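# Collecting simulated grasp demonstrations for a learned pick policy

Shanthi Bhattacharjee and Kyung-tae Jin
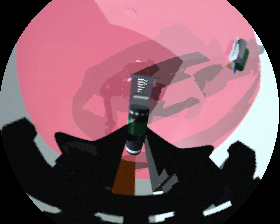 ## 1. Aim

The project set out to build a set of simulated grasping episodes large enough to train a small imitation policy, and to measure how the quality of the episodes affects the result. Training is covered in the second report. This one deals only with collection.

## 2. Setup

All episodes were recorded in the Skustolau simulator using a wrist view with a wide-angle lens model. The lens model was kept the same throughout. Each episode stores the wrist image, the joint positions, the gripper command and a success flag set by the simulator.

Demonstrations were produced in two ways:

- **Scripted.** A planner (Ki) moves the gripper to a grasp pose taken from the known object position, with noise added to the approach.
- **Teleoperated.** One of the authors drives the arm with a hand controller.

Object positions were drawn at random at the start of each episode. Lighting was also varied, but only in the scripted set.

## 3. Collection

We recorded 2000 scripted episodes and 1000 teleoperated ones. The scripted set ran overnight on the Gatley machine. The teleoperated set was split evenly between the two authors and took most of August, including time lost to a fault in the controller driver.

An episode was rejected if the object left the work area, if the arm reached a joint limit, or if the image and joint logs were out of step by more than 4 control ticks. The last check was added late and then applied to the whole set. It removed 66 teleoperated episodes and no scripted ones.

## 4. Problems found

The success flag was not reliable at first. It was set when both fingers touched the object, so a grasp that slipped during the lift still passed. The flag now depends on object height at the end of the episode, and all stored episodes were relabelled by replaying the logs.

Teleoperated paths are slower and contain pauses, mostly just before the fingers close. We left the pauses in the raw data. The loader has an option to drop steps with no arm or gripper motion.

Scripted approaches are too alike, even with noise. Increasing the noise further led to more collisions than useful variation.

## 5. Remaining work

- Vary the lighting in the teleoperated set by rendering again from the logs.
- Add failed grasps as a separate labelled group.
- Move the data to the Draltton store and write the format notes.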